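About Skivitz

Most home organising businesses will tell you a tidy kitchen changes your life. We have our doubts. Ours have been tidy for years and we still run late for everything.

Skivitz is a small kitchen-sorting service run by Shayne Lockyer, who spent 19 years in catering before moving into other people's cupboards. We come to your place, work out what you cook with, and put it where your hand goes looking for it. We don't sell matching jars. We've yet to meet a jar that made anyone cook more.

Cutlery and chopsticks are usually where we start. A plain plastic basket with a divider does the job, and you probably own one already. Bamboo inserts at $49 look lovely in the shop, but we've never seen the point of them.

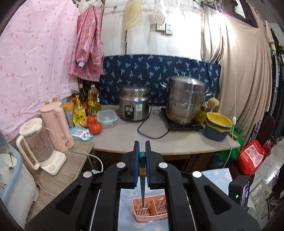

The benchtop comes next. If the rice cooker gets used every night, it stays out, whatever the magazines say about clear surfaces. Same goes for the steamer pot. Basins get nested, because six basins in six spots is how people end up buying a seventh.

We're also wary of "systems". If you need a label to find the forks, the forks are in the wrong drawer.

A first visit is $100 and takes a morning. If we think your kitchen is fine as it is, we'll say so and go home. Bookings for July are open now. Ring before you buy any containers, please.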